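Homard Triler – Aufnahmestation für Greifdaten

Übersicht | Lieferumfang | Technische Daten | Zubehör | Downloads

Der Triler ist ein Arbeitsplatz zum Aufzeichnen von Demonstrationen für lernende Greifsysteme. Eine Bedienperson führt den Roboterarm von Hand oder über das Führungsgerät, die Station speichert Kamerabild, Gelenkwinkel und Greiferöffnung mit gemeinsamem Zeitstempel. Die Datensätze lassen sich ohne Umwandlung in die gängigen Trainingsumgebungen laden.

Die Station wird anschlussfertig geliefert. Einen Roboterarm müssen Sie nur mitbestellen, wenn noch keiner vorhanden ist. Eine Liste der unterstützten Arme finden Sie unter Downloads.

Lieferumfang

Grundgestell mit Stellfüßen
Aufnahmerechner mit vorinstallierter Software Quartey
Handgelenkkamera mit Halter und Kabel
Parallelgreifer mit zwei Fingern
Fußschalter für Start, Stopp und Verwerfen
Netzteil, Werkzeugsatz, Handbuch (Deutsch, Englisch)

Best.-Nr. 1719

Handgelenkkamera

Die Kamera sitzt am Handgelenk des Roboters und bewegt sich mit dem Greifer. Die Finger bleiben dadurch im Bild, auch wenn der Arm dicht an eine Fläche heranfährt. Der Halter hat zwei Rastpositionen, die Neigung wird mit einer Innensechskantschraube festgestellt. Nach jeder Änderung der Neigung ist die Kalibrierung neu auszuführen.

Belichtung und Weißabgleich sind ab Werk fest eingestellt. Beides kann in Quartey auf Automatik umgestellt werden. Für Trainingsdaten empfehlen wir feste Werte, und zwar dieselben für alle Episoden einer Aufgabe.

Aufnahmen vor gelochten Flächen

Lochbleche und Gitter gehören zu den schwierigeren Hintergründen. Ein Teil der Löcher leuchtet im Gegenlicht fast weiß, ein anderer Teil bleibt dunkel oder liegt im Halbschatten, und mit der Stellung des Arms ändert sich die Verteilung. Ein Modell, das nur auf glatten Flächen trainiert wurde, hält helle Löcher leicht für Objekte. Planen Sie deshalb genügend Episoden ein, in denen der Greifer noch deutlich vom Werkstück entfernt ist, und variieren Sie das Licht hinter dem Blech zwischen den Episoden.

Unregelmäßig geformte, helle Teile sollten in mehreren Neigungen aufgenommen werden. Liegt neben einer gezackten Kante ein beleuchtetes Loch, ist der Umriss im Einzelbild schwer zu erkennen, in der Bildfolge dagegen meistens gut.

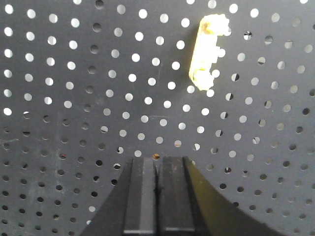

Episoden aufzeichnen

1. Aufgabe in Quartey anlegen und benennen.
2. Arm in die Startstellung fahren.
3. Fußschalter links betätigen, die Aufnahme beginnt.
4. Bewegung ausführen. Pausen von mehr als fünf Sekunden werden in der Zeitleiste markiert.
5. Fußschalter rechts betätigen, die Aufnahme endet.
6. Episode als gelungen oder misslungen kennzeichnen. Misslungene Versuche bleiben gespeichert und können beim Export ausgeschlossen werden.

Bei der Erprobung im Labor Pollmont haben Ruba Yammine und Ivan Romaniuk an einer einzigen Aufgabe 376 Episoden aufgezeichnet, davon wurden 291 in den Trainingssatz übernommen. Der Erfahrungsbericht steht als PDF bereit.

Technische Daten

Greifer: parallel, elektrisch, zwei Finger
Fingerfarbe: schwarz, auf Anfrage auch grau
Gewicht Grundgestell: 173 kg
Speicher: Wechselplatte, im Betrieb nicht entnehmen
Anschluss: 230 V, Netzwerk per Kabel
Stand der Angaben: November 2019

Zubehör

Wechselfinger, Paar, glatt oder gummiert
Ersatzkabel Handgelenkkamera
Zweite Kamera mit Stativarm für die Außenansicht
Leuchtpaneel für die Rückseite gelochter Arbeitsflächen, dimmbar

Beratung und Vorführung

Technische Fragen: Walid Hijazi
Angebote und Mietgeräte: Nour Matar

Vorführtermine in Pollmont nach Vereinbarung. Eigene Werkstücke können mitgebracht werden, bitte Maße und Gewicht vorher mitteilen.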